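Wash Temperature, Shrinkage and the Cost of Getting It Wrong

Textile service firms rarely talk about shrinkage in public. The production manager at Sotby, a regional laundry that rents and processes table linen, scrubs and towels, agreed to do so on the condition that the conversation stay on process and off prices. We spoke in August, in a glass-walled office above the wash floor, at the end of the early shift.

The first question was what customers most often misunderstand. The answer came without a pause. "They think shrinkage is one event. They think a cloth goes in at one size, comes out at another, and stays there. With cotton there are two separate things going on, and they run on different schedules."

The first is relaxation shrinkage. Yarn is stretched during weaving and again during finishing, and the fabric is wound and shipped with that tension still in it. Water lets the fibers swell and the yarns return to a shorter path. Most of this happens in the first wash. The second is progressive shrinkage, caused mainly by mechanical action and overdrying, and it continues in small amounts over the life of the piece.

"Relaxation you can plan for. You buy oversize and you wash before you cut, or you make the mill tell you the residual figure and you hold them to it. Progressive shrinkage is on us. If a tablecloth is still getting shorter after 50 washes, the mill is out of the picture. Something in our dryer program is wrong."

Sotby tracks this with marked test pieces. Each new fabric lot is represented by a hemmed square with stitched reference points, which travels through normal production in a net bag. The points are measured flat, after conditioning at room humidity, on a table that is used for nothing else. The manager was particular about conditioning. Cotton measured straight from the dryer reads short, and then grows slightly as it takes moisture back from the air.

"We had a month of bad data from exactly that. One shift measured right away, the other left the squares until the next morning. The two sets of numbers didn't agree and we went looking for a fault in the boiler. The fault was in the procedure. It didn't give a waiting time, so each shift had picked its own."

The written procedure now gives a waiting time of 8 hours.

Garment work is harder than flatwork. A tablecloth has hems and nothing else, but a scrub top has side seams, facings, a pocket and often a different thread from the one specified. When the panel shrinks and the thread does not, the seam puckers. When the thread shrinks more than the panel, the seam draws up and the panel ripples on each side of it.

"People send that back as a pressing complaint. You can press it as long as you like. It will look acceptable until it's worn, and then it comes back. The length isn't there."
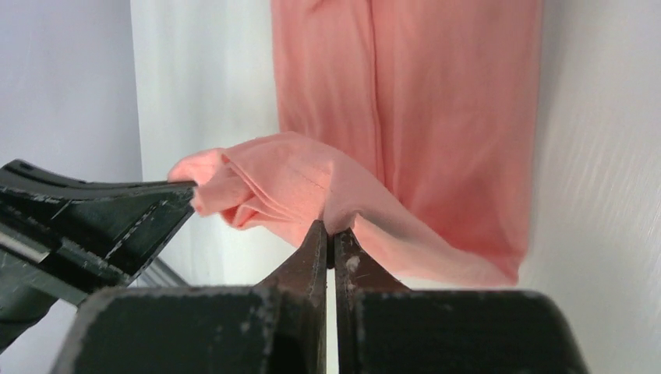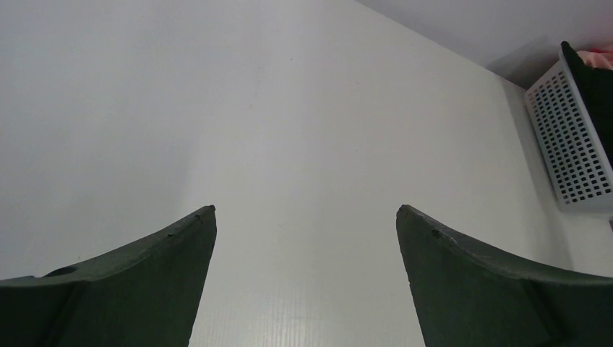 Pink cloth on a white tabletop (first picture).

The test load for garments changed two years ago, when Sotby took on a hospital contract previously held by a firm called Josus. The inherited stock was mixed, with three fabric weights under a single item code. Washed together they behaved tolerably. Dried together they did not. The lightest pieces reached the end point long before the heaviest, and were held at temperature while the rest caught up.

"Overdrying is where the damage is. Customers ask about wash temperature every time. I can't remember one asking about dryer residence. A polyester-cotton blend will forgive a hot wash if the cooldown is controlled. Take it from hot to cold in one fill and you set creases in it, and you'll be paying for that in the finishing department."

The fix was to split the item code by fabric weight at soil sort. It added handling time. The manager would not say how much, but confirmed that reject rates on the lightest pieces fell enough to cover it.

Dryer control at the plant is by exhaust temperature, with a moisture probe on the newer machines. The probes were supplied through MacLeish, which also carries out the calibration. Asked whether the probes had replaced operator judgment, the manager said they had replaced part of it. A probe reads the surface of the load. Thick areas such as waistbands, collars and double hems stay damp after the body of the fabric has dried, and an operator who handles the load will notice this when the probe has already signaled the end of the cycle.

"You pick the program for the body of the garment and accept a little moisture in the hems. It evens out on the cart. If you dry to the hem, you've overdried everything else."

Water extraction came up several times. Sotby runs its extractors at a higher setting for towels than for blends, where high pressure marks the cloth. One press, bought secondhand, was found to be leaving a ring on dark napkins. The membrane was replaced and the ring went away. The manager mentioned this mainly to make the point that finish defects are often blamed on chemistry when the cause is mechanical.

Chemistry had its turn all the same. The plant doses a neutralizing sour in the final rinse, and checks residual alkalinity on damp linen at the start and end of each shift. Alkali left in cotton yellows under ironer heat, most visibly on white and pastel goods. Pinks are a known difficulty. Some reactive reds lose depth unevenly when bleach carries over from a previous load, and the change is easily missed until a new piece is laid beside an old one.

"We keep a retained sample of every shade, unwashed, in a drawer. Nothing complicated. The ironer crew takes it out when there's a question."

The plant is now trialing a lower-temperature program from Seka on a limited group of items. The trial set is 900 napkins, divided evenly between the existing program and the new one, with measurement planned at intervals up to 100 washes. The manager declined to predict the outcome. Stain removal is acceptable so far. Dimensional results will take longer, and the first set of squares was still conditioning on the day we spoke.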